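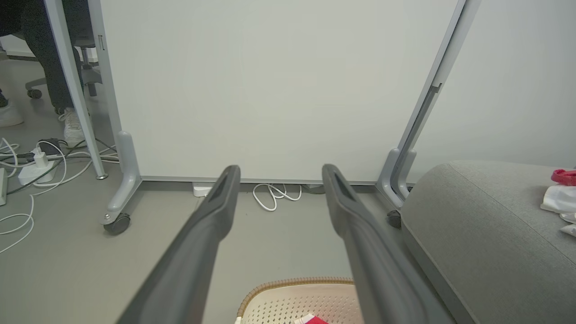
Wivum Workshop Notes, Issue 52

Setting up a shared room for gripper work on clothes

By Frøydis Granström

Most of our arm work now happens in ordinary rooms with a sofa, a whiteboard, chairs and people at their desks. The rules we wrote for the fenced cell don't fit such a room very well. In the cell, the fence does half the job. In a shared room you need an agreed work area, a slow arm and one person who is clearly in charge of it.

What follows is the procedure we use for picking up clothes from a soft surface and putting them in a basket. It covers the room and the people. It doesn't cover teaching the arm, which is in the Prikano manual, and it doesn't replace the risk assessment for your own machine. If the assessment and this page disagree, follow the assessment.

Before you start

You need the signed risk assessment, floor tape, a tape measure, the handheld stop button and a blank copy of Form 816. If you're using the spare stop button from the Michiels cabinet, check the battery first. It has been put back flat more than once.

Name the operator. The operator holds the stop button, watches the arm and does nothing else. A second person can handle the clothes and the laptop. Two people can swap roles, but only with the arm stopped, and they both say so out loud.

Step 1. Draw the work area

Measure the farthest point the gripper can reach, with the fingers fully open and a garment hanging from them. A long sleeve or a trouser leg adds more than people expect. Mark that distance on the floor with tape, then put a second line one full step outside it. The inner line is for the arm. The outer line is where people stop walking.

A rolling whiteboard makes a decent visual divider between the arm and the desks. It is not a guard. It has casters, it has a gap underneath, and it will move if something leans on it. Lock the casters if they have locks, and never list the board as a protective measure on the form. Yeshi Birhane reviewed our forms in September and sent back every one that did.

Also think about what the board hides. If people sit or stand behind it, the operator should be placed where both the arm and those people are in view. If there's no such place, turn the board.

Step 2. Clear the floor

Start with the cables. Walk the work area and follow every cable from the plug to the thing it powers. Unplug whatever isn't needed and take it away. Power strips go outside the outer line, against a wall or under a desk that isn't used. Cables that must cross a walking path get a floor cover. Loops are worse than straight runs, for wheels and for feet, so coil the extra length and tie it.

Small power blocks need the same care. They get pushed under things and forgotten, and then a chair or a robot base rolls over the lead.

If your arm is on a moving base, keep every cable at least 15 centimeters away from its planned path, plus whatever margin your assessment asks for. If you can't get that distance, change the path.

Step 3. Prepare the surface and the basket

Push the sofa or bench into place and check that it doesn't slide when you lean on it. Soft furniture gives a little under the fingers, so set the lowest allowed height of the gripper with the real cushion in place. A height that was measured on a table will be wrong.

Empty the pockets of all clothes. Take off pins, badges and anything on a cord. Drawstrings are allowed if the ends are tied together. We had a hooded top in the first batch from Bundance that wrapped its cord around a finger joint, and it took Umut Ateş most of a morning to get it out.

Place the basket inside the inner line, where the arm can get to it without passing over a place where someone might stand. Mark its position with tape. People move baskets, and then the program lets go over the wrong piece of floor.

Step 4. Set the speed and the force

For shared rooms our limit is 200 millimeters per second at the fingertips, for the whole run, including the moves with nothing in the gripper. That's our own house rule. Yours may need to be lower. Set it in the safety settings and not only in the program, so that a new program can't raise it by mistake.

Use the lowest closing force that will hold the heaviest garment in the batch. Check it with the garment. If it slips, try a different grasp point before you turn up the force.

The open gap between the fingers is a pinch point, and so is the space between a finger and the cushion. No hands go in there with the arm powered, even when it's standing still. If a shirt needs to be pulled loose, stop the arm, wait for the light to change, and then pull.

Step 5. Talk to the room

Tell everyone in the room when you start and when you finish. A sign on the door is useful for people coming in, but it does nothing for someone who has been at a desk since 8:00 with headphones on. Go over and tell them.

Ask people to keep their feet and bags on their own side of the outer line. Chairs drift – tape the line wide enough that a chair rolled back in a hurry still lands outside it.
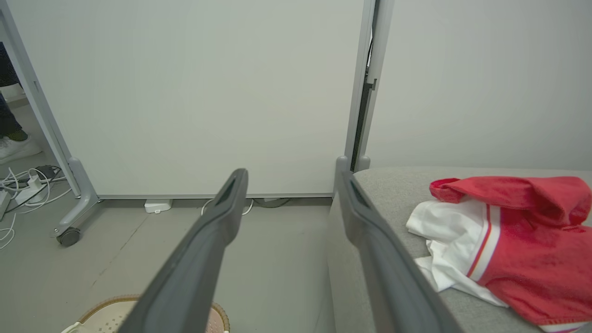 Who is allowed to restart the arm after a stop?

Only the operator named on Form 816 may restart it, after walking once around the work area to check that no one is inside the outer line.

This applies to every kind of stop, including one you caused on purpose to straighten a sleeve. It's the rule that gets skipped the most, mainly late in the day. Azucena Bautista asks for the walk to be done in the same direction each time so that it becomes a habit, and we've taken that over.

Step 6. Do a dry run

Run the full program once with no clothes out and the speed set to half the limit. Watch for these things:

The arm stays inside the inner line at every point.
The wrist camera cable, if you have one, doesn't pull tight or rub.
The fingers don't touch the arm of the sofa on the way in or out.
The stop button works from where the operator is standing, and also from the far side of the room.

Then add one garment and repeat. Light and dark fabrics can behave differently for the camera, so try one of each before you leave the arm to work through a pile. Where two garments lie on top of each other, expect the gripper to take both now and then. That's a quality problem and you can fix it later. It becomes a safety problem if the second garment hangs down and drags across the floor, so have the operator stop the arm when that happens.

Step 7. Finish properly

Move the arm to its rest position with the fingers open and empty. Turn off the power at the cabinet and put the stop button back on its charger. Fill in the end time on the form, along with the number of stops and the cause of each. "None" is a fine answer, but an empty box isn't, and Wilma Bosman will bring it back to you.

Leave the tape on the floor if the room is booked for the same work the next morning. Otherwise pull it up. Old lines from an earlier layout are confusing, and people start to ignore all of them.

When to do it all again

Go back to Step 1 if the sofa, the board or the basket has moved, if the gripper fingers have been changed, or if the room has been used for something else in between. A change of garment type only needs Steps 3, 4 and 6. A new operator needs the whole procedure once, with an experienced one standing beside them.

Blank forms are in the tray by the door. The next issue covers hand-guiding and the settings for the enabling switch.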